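La source de Zirnau

Waltraud Engelhardt ne croyait pas aux sources. Elle croyait aux canalisations, aux factures et, dans une certaine mesure, aux notaires.

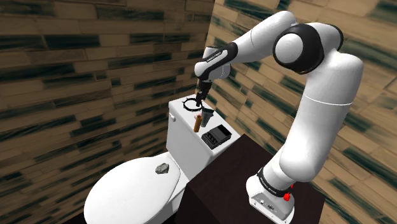

Quand la lettre de Drollitz arriva, un matin de septembre, elle la lut debout dans l'entrée, sans ôter son manteau. Sa tante lui laissait la maison de Zirnau, le verger, 106 bouteilles vides et « la source, avec ses obligations ». Le mot obligations était souligné à l'encre violette.

– Des obligations envers une flaque, dit-elle à Benedicta Tetteh, qui conduisait.

– Ta tante y a cru toute sa vie.

– Ma tante croyait aussi que les hérissons tétaient les vaches.

Elles arrivèrent vers quatre heures. La maison sentait la pomme et le papier mouillé. Sur la table de la cuisine, quelqu'un avait laissé un pain, une clé et un cahier d'écolier à couverture grise. Waltraud prit la clé et laissa le cahier. Benedicta fit l'inverse.

– Écoute ça. « Mme Dunstan, Leonie, genou gauche, trois verres. Guérie. » Et là, « M. le facteur, chagrin, un verre. Amélioration. »

– Un chagrin qui s'améliore avec un verre, je connais le remède, et il ne sort pas d'une source.

Leonie Dunstan vint elle-même le lendemain, sans frapper, avec son genou. Elle avait quatre-vingts ans passés et marchait en effet très droit. Elle voulait savoir quand on rouvrirait. Les gens attendaient. Il y avait une dame de Horthorpe, Beverley Treloar, qui avait déjà écrit deux fois et proposait d'acheter le tout 500 la bouteille, étiquette comprise.

– Cinq cents quoi ? demanda Waltraud.

– Elle n'a pas précisé.

– Et votre genou, madame, vous l'aviez montré à un médecin ?

– Bien sûr. Il m'a fait des piqûres tout l'hiver.

Waltraud regarda Benedicta, qui regarda le plafond.

La source se trouvait au fond du verger, derrière un muret. Un filet d'eau sortait d'un tuyau de plomb et tombait dans une auge verdie. Waltraud s'accroupit, posa deux doigts sur le tuyau, le suivit du regard jusqu'au talus, puis plus haut, jusqu'à la route. Elle passa l'après-midi à creuser. À six heures, elle avait mis au jour un coude, un raccord assez récent et une vanne sur laquelle on lisait le nom de la compagnie des eaux de Drollitz.

– Voilà ta source, dit-elle. Elle est raccordée au réseau. Ma tante volait l'eau de la commune et la rendait aux gens en bouteille.

Benedicta ne répondit pas tout de suite. Elle feuilletait la fin du cahier.

– Il y a quelque chose à ton nom.

– Je n'ai jamais bu de cette eau.

– Tu avais six ans. « Waltraud, ne dort plus depuis l'enterrement. Un verre le soir, 24 soirs. Dort. »

Waltraud reprit la pelle, parce qu'il fallait bien la ranger. Elle se souvenait d'un verre à pied trop grand pour elle, d'une lampe, de sa tante assise au bord du lit qui ne partait pas tant que le verre n'était pas vide. Elle buvait très lentement. Elle se souvenait de cela aussi.

– C'était de l'eau du robinet, dit-elle.

– Oui.

– N'importe quel enfant finit par dormir.

– Sûrement.

Le soir, elle écrivit à Beverley Treloar que rien n'était à vendre, et à la compagnie des eaux une lettre plus longue, qu'elle relut, corrigea et ne mit pas sous enveloppe. Leonie Dunstan repassa à la nuit tombante. C'était l'autre genou, cette fois.

– Je vous préviens, dit Waltraud, ça ne marche pas.

– Votre tante disait pareil, répondit la vieille dame en tirant une chaise.

Waltraud chercha un verre propre dans le buffet, ouvrit le robinet de l'évier et s'assit en face d'elle.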